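Last updated: Thursday, May 21, 2020

We use cookies to remember your place in the chapter. By continuing to read you accept our use of cookies.

Chapter 5
Plates, Portions and the Prepared Table

The previous chapter dealt with the storage of fresh fruit. This chapter considers what happens when food leaves the store cupboard and is set out for other people to eat. Students often regard this stage as a matter of taste alone. It is also a matter of order, and the work is easier when the table has been thought about before any food is brought to it.

Three terms are used throughout. The place is the area given to one person. The serving plate holds food for several people, and the side plate holds food for one. A plate may change its role between one meal and the next -- a large dinner plate often does duty as a serving plate at breakfast. 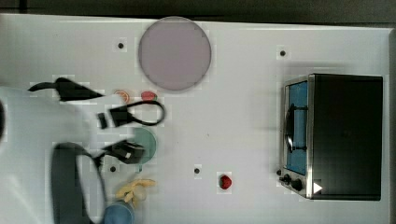
Figure 5.1 Plates in two colours on a white table, with an orange slice and a small red fruit.

Colour is a simple means of telling plates apart. In the canteen study at Skotia, described in section 5.2, each colour was given to one kind of food, and kitchen staff were asked to lay 60 places without written labels. Demetrius Nguyen-Tran, who led the study, later repeated it in Cáceres with 200 places and a smaller staff.

Cut fruit should be put out last. Whole berries may be placed earlier, provided that they are dry and do not touch the cut pieces.

Before reading further, students should lay a table for two at home and draw a plan of it. The plan will be needed for the exercise in section 5.4, where it is compared with the Flellum layout.

5.1 Choosing the plate

The size of a plate is measured across the rim.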